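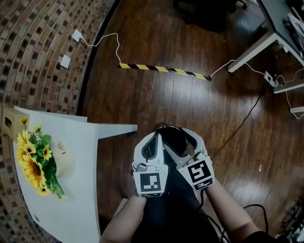 CHAPTER 7
Comparing Grippers Fairly

By the end of this chapter you should be able to:
Write a test plan for two or more grippers that someone else could follow.
Tell a difference in the gripper from a difference in the person holding it.
Choose a camera position and explain what you gave up to get it.
Read a table of trial results without being fooled by the average.

Words to know: compliance, fiducial marker, grip aperture, occlusion, trial, wrist camera

7.1 Two grippers, one cup

Pick up a cup. Now put on a thick winter glove and pick it up again. The second try probably took a little longer, and you may have come at the cup from a different angle without meaning to. Your arm, your eyes and your brain were the same both times. Only the surface that met the cup had changed, and the rest of you quietly made up for it!

That small experiment holds most of what makes gripper testing such a good subject. A gripper never works alone. It works with an arm or a hand that carries it, with a camera that watches it, and with a controller (human or computer) that decides when to close. Change one of these and the others shift around it. If you want to know whether gripper A is better than gripper B, you have to hold all the rest as still as you can, and you have to know which parts refused to stay still.

We will follow one comparison through the whole chapter. The Vultwood lab wanted a two-finger gripper for small household objects and had narrowed the choice to a pair of designs. The first, called Simon, has soft fingers that bend around an object as they close. The second, called Obura, has stiffer fingers with a rubbery pad at the tip. Both can be bolted to an arm or carried in the hands, and the lab began with the hands. This is a sensible way to start. A person can try a gripper on a hundred odd objects in the time it takes to program an arm for one or two, and most bad ideas show themselves in the first afternoon. 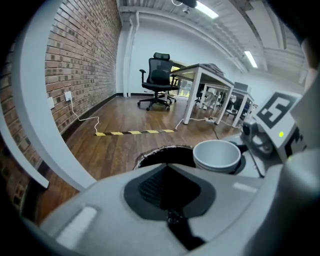

The lab's first plan was a single sentence: "Try both grippers on cups and see which drops fewer." Before reading on, write down everything you would need to ask before you could carry out that plan. Which cups? Standing or lying down? Who does the gripping, and have they practiced? What counts as a drop? If the cup slips but stays in the fingers, is that a success?

Students who do this exercise usually fill half a page, and their lists rarely match. Keep yours. You will use it again in Section 7.4.

7.2 What the camera sees

A wrist camera rides along with the gripper, so it gets a wonderful close view of the fingertips at the moment that matters most. It also gets a large view of the gripper itself, all the time, whether you want it or not. The part of the view that the gripper blocks is called occlusion, and it differs from one design to the next. Wide fingers hide more than narrow ones. A bulky housing can hide the very object you are reaching for until the last few inches.

Many wrist cameras use a very wide lens, which helps a great deal. Even when the housing takes up the lower part of the picture, plenty of the room is left around it, and the room is useful. Brick courses, desk edges and ceiling lights all give tracking software something to hold on to as the gripper moves. The price is distortion. Straight lines come out as arcs, most strongly near the border, and they have to be corrected before anyone measures with them. 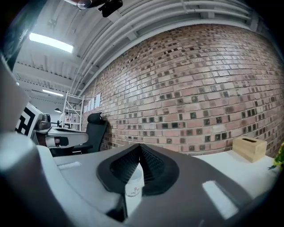
Figure 7.2 Occlusion at close range. Part of the white cup is hidden behind the black fingertip pad.

When a cup is partly hidden like this, a person holding the gripper has an easy fix: lean over and look. A computer that has only the wrist camera can't lean. This is the first trap in hand-held testing, and the lab walked right into it. Their early trials went beautifully with both grippers, and part of the reason was that the operator was using two good eyes that no arm would ever have. In the second round the operator worked from the wrist camera's picture on a screen. Both grippers did worse, and for the first time the results began to separate.

Fiducial markers help with a different problem. These are the square black-and-white patterns you will often find stuck to test equipment. Each pattern is easy for software to recognize, and because its true size is known, software can work out how far away it is and which way it is tilted. Put one on each finger and, as long as the camera can see both, you can recover the grip aperture, the distance between the fingers, from the picture. Put another somewhere fixed in the room and you have a reference point that stays put between sessions.

Try it yourself
Print two square markers at the same size. Tape one to each arm of a pair of kitchen tongs and photograph the tongs open, half open and closed. Measure the gap with a ruler each time. Then measure the gap in each photograph, using the printed width of a marker as your scale. Where do the two answers disagree most? Look at the tilt of the markers before you blame your ruler.

7.3 How many trials?

The second round used 60 trials per gripper, and Simon came out slightly ahead. The team was pleased, and a short note dated 4th October recommended buying it. Then someone sorted the trials by the order in which they were done. Every Obura trial had come first. The operator had spent them learning to work from the screen, and Simon got all the benefit of that practice.

The third round ran to 800 trials, with the order shuffled by the Poltel controller. It announced which gripper to mount, recorded the finger positions and saved the video. Swapping grippers that often is slow, tiring work, and the lab's notes say so in several places. But now a learning effect would fall on both designs alike, and the results could be split by object, by starting angle and by how much of the object was hidden at the moment of closing.

Those splits are where the fun begins. A single success rate can hide two grippers that fail in completely different ways, one on thin rims and the other on heavy bases. If your robot is going to spend its life picking up paper cups, you care about one of those failures and can live with the other. In Section 7.3.2 you will work with the lab's full table, and you may be surprised by which column turns out to matter.

Before you start Section 7.3.1, check that you can answer these:
Why did the early hand-held trials make both grippers look better than they were?
What does a marker on each finger let you measure, and when does it stop working?
In the second round, which one change to the plan would have removed the effect of practice?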